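Cluvwood Lets – your questions answered

I let out two small holiday flats in Protbridge and I get asked the same things most weeks, so I've put it all in one place. Have a read before you email me!

What time can I get in?

From four in the afternoon. If you're on the early train I can usually take your bags from noon, but do text me first as I'm often out on the bike.

Which flat is quieter?

The back one, easily. The front one looks over Torres, the bakery, and they start work at five (the smell is lovely, the delivery van less so). Light sleepers should ask for the back flat when booking.

Is there a deposit?

Yes, £100, and it goes back to your card within a week of you leaving. I've only kept one in all my years of doing this and that was over a sofa.
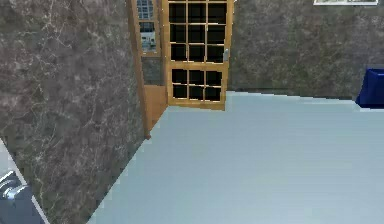
Can I bring the dog?

One dog, yes please. I don't charge extra, but keep him off the beds and bring his own towel – the beach is about 700 metres away and he will find it before you do.

Where do I park?

Not on the street between May and August, you'll get a ticket. Use the Drusine Road car park and take the top level, where there's nearly always room. I've got one permit per flat and it'll be on the kitchen table with the wifi code.

How much is a whole week in summer?

It's £671 for the back flat and a little more for the front, with bedding and towels included. I don't do weekends only in August, sorry.

What if I need to cancel?

Tell me as soon as you can. Up to a month before, you get everything back. After that I'll try to fill the week, and if I manage it I'll refund you then too.

Do you take bookings by phone?

I'd much prefer email. I'm hopeless at writing things down when I'm on the phone, and I check my inbox every evening except Tuesday.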